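Flirwood Hall, Plaltley: the long room after the repairs
Gallery by Milovan Stojanovska
Posted May 9, 2023

Many people asked me how the long room looks now, so I put some pictures on this page and a few lines with each. The full story of the repairs is in the older pages, and I will not repeat it. In short, the room was closed in September, the heating was changed, the ceiling was painted, and the old tables came back from the storage at Yan Street. Since spring the room is open again for groups, and the calendar is already quite full.

I am not a professional photographer. Please click on a picture if you want to see it larger. The ones who know the room from before will notice the differences faster than I can explain them.

The wall

I begin with the brick wall, which everybody remembers. During the planning there was a long discussion about whether to plaster over it and paint it white like the rest. Telmo Mateos, who did most of the work inside, was strongly against it, and I am glad that he won. We only brushed it by hand and washed it two times with clean water. He did not want any varnish on it, so there is none.

Some visitors ask about the small dark spots in the bricks. I do not have a good answer. Telmo thinks that shelves were fixed there a long time ago, but an older neighbor told me a different story, about climbing plants, and I could not find any paper that says who is right. We left them alone.
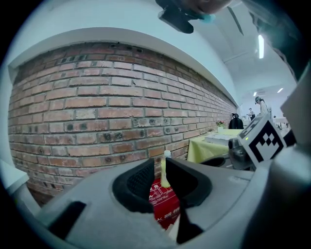
The brick wall with the white ledge over it, and the long table with its yellow-green cloth and pink flowers.

The tablecloth was chosen after many opinions. The first idea was plain white, but next to the white ceiling it looked too much like a hospital. The pale green makes the red of the bricks warmer, I think, and in the evening under the lamps it becomes almost yellow. It cost 27 dollars and it can be washed at 60 degrees, so it is practical also. We have a second one in the cupboard. If you book the room, you may use either one - please only shake it out before you fold it.

The flowers are the idea of the Thursday sewing group, who said that a table without flowers is only a place to put bags. They take care of the watering, so please do not add water yourself, even if the soil looks dry to you.

The lamps in the ceiling are the long kind that we had before. I wanted to change them for something softer, but the money was finished at that point. Perhaps next year.

The tables in use

A room like this is not made for looking at, of course. Most days there is something on the tables: small bottles, boxes, tools, fabric, papers, somebody's lunch. I like it best at these times. Groups may leave their things out over one night if they write it on the sheet by the door, but for longer than that, please ask me or Telmo first.

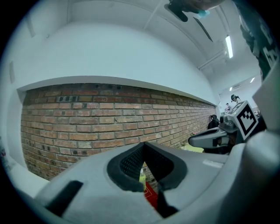

The rules for the tables are the same as before the repairs. Cover the surface if you work with glue, paint or anything that can leave a ring. Do not push the tables over the floor, because the new finish is still soft in some places - lift them with two people. The chairs from Otel, which we bought used, can be stacked, but not higher than six, or they begin to lean.

The room can take up to 200 people standing. With all the tables in place it is much less, and I would say it is comfortable for a big family dinner or a workshop with a few groups working side by side. The sound is better than before. The bricks still throw the voice back a little, and for this reason I recommend that a speaker stands at the narrow end and talks toward the door.

Still to do

The kitchen door closes badly and must be planed. One window on the street side has only a temporary handle. Telmo wants to build a low bench, and he already has the wood for it in his garage. When it is ready I will add new pictures here.

If you have old photographs of the room, especially with the wall before the shelves or the plants or whatever it was, I would be very happy to see them. You can leave them in an envelope in the mailbox at the side entrance, with your name on it, and I will scan them and bring them back to you.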